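Dirnley to open reuse store for schools and community groups

Dirnley Borough Council has approved the opening of a reuse store which will supply schools, nurseries and community groups with clean surplus materials from local businesses. The store will occupy the ground floor of the former seed warehouse on Tautahi Road and will open its doors on 21st July.

The decision follows a trial held in March, during which a smaller collection point operated from the council depot. Materials offered during the trial included card, fabric, paper, foam, cork and timber offcuts. The council received 800 requests from schools and groups in the borough, and a number of these could not be met before the trial closed.

Under the arrangements now agreed, businesses will be able to deliver surplus stock to the warehouse by appointment. Staff will check each delivery, remove anything that is dirty or damaged, and place the remainder on open shelving. Members will be free to visit during opening hours and take what they need within a monthly allowance.

Tamsin Kereama, who will manage the store, said that the trial had shown a clear demand for materials of a kind that schools seldom buy for themselves.

"Teachers told us that they could find paints and paper easily enough, but that larger items were beyond their budgets," she said. "A class building a stage set or a model of a river valley needs bulk, and that is what local firms have been paying to throw away."

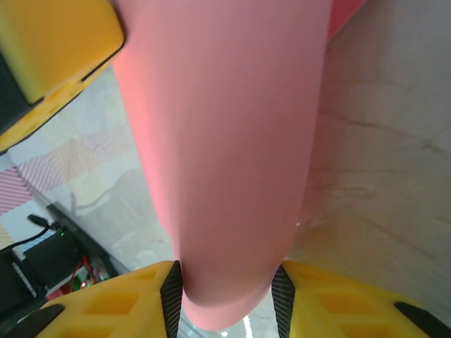 Large, simple shapes in bright colours can be put to many uses in the classroom.

Membership will cost £20 a year for schools and nurseries. Registered charities, youth clubs and residents' associations will pay the same rate. Childminders and home educators may apply for individual membership, the terms of which will be published on the council's website before the store opens.

The council has set aside £4000 towards shelving, lighting and signs. Running costs for the first year will be met from membership fees and from a grant made by the Nornow Trust, which supports learning and the arts in the district. The trust has asked for a report on the use of the store at the end of that period, and the council will consider at that point whether the service should continue in its present form.

Golasex, the packaging firm based on the Eastern Industrial Estate, has agreed to be the first regular supplier. The company will send surplus card and wrapping materials to the warehouse each month. Discussions are also under way with two printers and a furniture maker, and the council would welcome enquiries from other businesses in the borough.

Certain items will not be accepted. These include electrical goods, glass, paint, solvents, pressurised containers and any material that has been in contact with food. Upholstered furniture will also be refused. Firms that are uncertain whether their surplus is suitable are asked to send a short written list to the store before arranging a delivery.

Materials are supplied on the understanding that they will be used for teaching, play or community activity. They may not be resold. Members will remain responsible for deciding whether an item is suitable for the age of the children in their care, and a notice to this effect will be displayed at the entrance.

Some residents of Tautahi Road raised concerns about traffic when the proposal was first discussed. In response, the council has limited deliveries to the hours between ten in the morning and three in the afternoon. Vehicles will enter by the rear yard and will not be permitted to wait on the road. Six parking spaces will be marked out for visitors, including two for disabled badge holders.

The warehouse has stood empty for several years. Repairs to its roof were completed earlier this year, and a ramp has been added at the main entrance. The upper floor is not included in the present scheme and will remain closed to the public.

Application forms for membership are available from the council offices and from Dirnley Library. Schools that took part in the trial need not complete a new form but should confirm the name of the member of staff who will be collecting materials on their behalf. Completed forms should be returned to the Reuse Store, Council Offices, Market Street, Dirnley.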